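The Gebreyes table, and the day the right arm kept going

Sunday, July 24, 2022

A few pictures from our grocery job at the Dandport workshop, plus the long story of a stop button that didn't do what I thought it did. Nothing got broken and nobody got hurt. I'm posting it anyway, as a couple of you have the same Mondbridge controller and I'd really like you to go and check one setting before you run anything else.

The job itself is simple to say: two arms, a table full of snacks, and a shopping bag. Move things between the table and the bag without squashing the tomatoes.

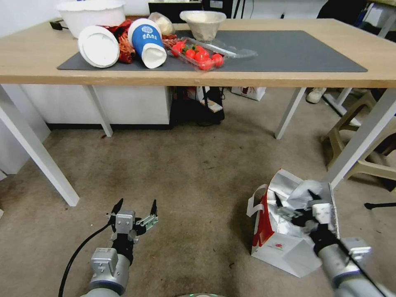 Right gripper over the foil at the mouth of the bag, with the bag lying on the carpet.

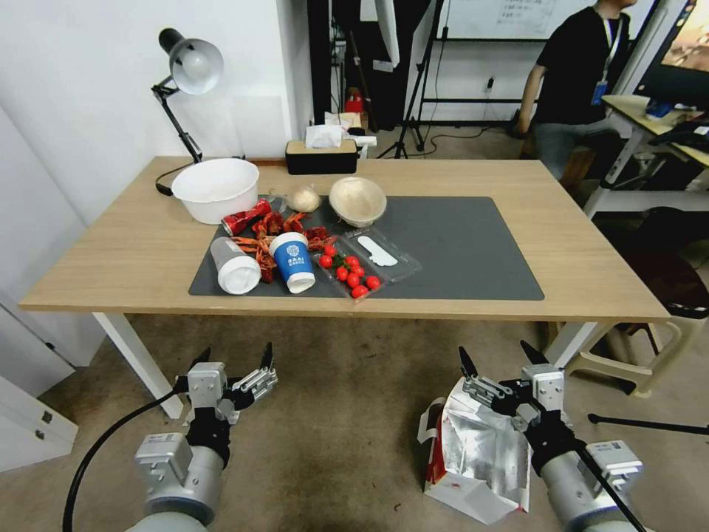

Foil snack bag in the right gripper. The left one is open and has nothing in it.

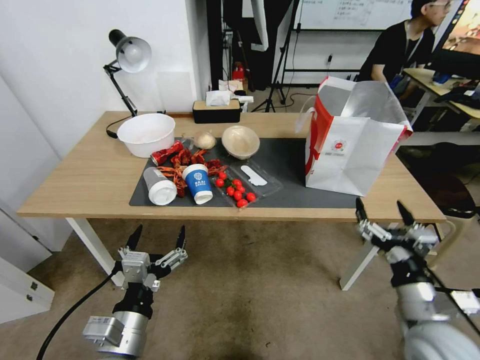 What went wrong

I was running the packing routine with my laptop on my knees and the stop button next to my foot (yes, I know, we'll get to that). Run 121 on the counter. The right arm had gone in for a snack bag and come up with it, and then the wrist started turning the wrong way. It wasn't fast. It was just turning toward the table leg when it should have been lifting clear, and I could see it wasn't going to stop by itself.

So I hit the button. The left arm froze right away, like it always does. The right arm carried on!

It carried on long enough for me to say a word I won't type, then it bumped the front edge of the table, pushed a bit, and quit. The force limit had caught it. We have that set at 40 newtons, which is low enough that the table barely moved, and I am so glad I never gave in and raised it. I'd been tempted plenty of times. A low limit means a lot of annoying false stops when a gripper brushes the mat.

My first thought was that the button was broken. I pressed it a few more times (very scientific) and the light on the controller came on every time. Then I reset everything, took all the food off, and tried it with the arms waving around over nothing. Both arms stopped. Tried again, both stopped. I hate that kind of fault. I made a coffee and sat there being suspicious of it.

Chasing it

What I should have done first was read the log, and I did that third, after wiggling every connector I could reach. The cables run along the outside of the arms, so they were the obvious thing to blame. I tugged, I bent, I swapped the right one for the spare. No change at all.

The log was a lot more useful. When you press stop, the Mondbridge box sends a stop message to each arm, and each arm sends back a little "got it." The left arm's answer was there, right where it should be. The right arm's answer came 500 milliseconds later. Half a second doesn't sound like much until you've watched a metal arm use it.

And it only happened when the right gripper was holding something. Empty gripper, instant stop. Gripper closed on an object, late stop. That's why my test with the arms waving around looked perfect – I'd taken away the one thing that made it fail. I felt pretty silly about that, because the packing routine spends half its life with something in the gripper.

So I put a snack bag back in the right gripper and tried again, standing well back, with the speed turned way down. Late stop. Same thing with a paper cup. Same thing with a rolled-up sock, which was the closest thing to hand by then.

The actual cause

We use the Nestau gripper add-on, and it has a feature called grip hold. When it thinks it's carrying something, it asks the arm to finish its current little piece of motion before stopping, so it doesn't fling the thing across the room. It's a nice idea if you're carrying eggs. The trouble is that it did this for every kind of stop, including the button. There's a box to untick for that, and it comes ticked after an update.

We updated in March. I did the update. I read the notes for it, too, or at least I scrolled through them, and I remember seeing "smoother stops while carrying" and thinking oh good.

The left arm has the same add-on, but I'd skipped the update on that side because it was being fussy that afternoon and I wanted to go home. So the left arm was safe thanks to me being lazy. I'm not sure what lesson to take from that one!

The wrong turn of the wrist was a separate problem and a boring one. I had saved a bag position while the bag was on the table and then used it in a version of the routine where the bag sits on the floor. The arm was trying to reach a perfectly good pose that happened to be on the other side of a tabletop. If you look at the first and third pictures you'll see the bag in both places, and we really do run it both ways, so that mix-up was waiting for me.

What I changed

Grip hold is off for the button on both arms. It's still on for ordinary pauses, where it does some good.

Both arms are on the same version now. It took me 2 evenings to get the left one to accept the update, mostly because I was using the wrong cable for the first of them.

The bag positions have names. They used to be "bag" and "bag new" and now they are "bag floor" and "bag table," and the routine asks me which one I've set out before it will start.

The stop button lives on a stand at hand height. Having it on the carpet by my foot was fine until I needed it in a hurry and had to look down to find it. There are people at the desk on the far side of that table most days, and one of them ought to be able to get to a button too, so a second one is going up over there.

I test the stop with a full gripper before each session. Pick up a snack bag, start a slow move, press the button, watch both arms. Then the same with the left gripper. It takes less time than finding the right adapter for my laptop.

Questions I've had already

Did the food survive? The snack bag did, and I ate it. The cherry tomatoes are on their own slow journey and I wouldn't recommend them.

Would a second force limit help? Maybe. I've thought about a tighter one that only kicks in near the table, and I'll write that up if I get it working. For now the single limit did its job and I don't want to change too many things in one go.

Why so much stuff on the table at once? Partly to make the grasping harder. A cup on its side next to shiny packaging next to a clear plastic tray is a miserable thing for a camera to make sense of, and clear plastic is the worst of the lot. Our detector still loses the edge of that tray more often than I'd like.

Is it Nestau's fault? I go back and forth. The setting does what the label says. I'd just never expect an add-on for a gripper to have a say in what the big red button does, and I've written to them to say so. No reply yet, I'll add a note under the gallery when there is one.

If you run the same setup, the box is under Carry, then Stops, second tab. Please go look at it, and try your button with something in the gripper.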